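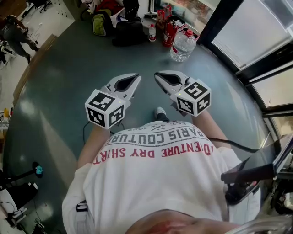

Water jug, fire extinguisher and the bag pile, all on the floor by the back wall.

I'm a wall person. Give me a bare stretch of wall and within a week there's a backpack on the floor beside it, then a second bag, then a heap of clothes behind those (how does it always end up being clothes?). I used to fight it. Now I just try to run the pile a little better, and these are the things that have stuck.

Keep the extinguisher where you can grab it. Mine used to get buried under jackets every winter, so I put a strip of tape on the floor and the bags stay on their side of it. While you're down there, look at the gauge. I check mine in February, when I'm doing the smoke alarm batteries anyway.

Big water jugs are great, but wipe the cap and neck before you refill! I rinse mine with warm water and a spoonful of baking soda, leave it 7 minutes, then rinse it 2 more times. Let it air out upside down with the cap off. And if you've got little bottles hanging around too, label them. My friend Nyokabi Were writes on hers with a grease pencil and it wipes right off when she's done.

Backpacks: empty the bottom once a week. Crumbs, receipts, one sock. I shake mine out on the back step, then hang it by the loop with every zipper open.

For the clothes, I do 3 piles, wash, wear again and not mine. The last one is always the biggest at my house. I got a Rukwood hook rail for the wear-again stuff and I love it, but put it into a stud or it'll come down with half the wall on it. Ask me how I know.

Contact | © 2023 Drukero Home Notes | Back to top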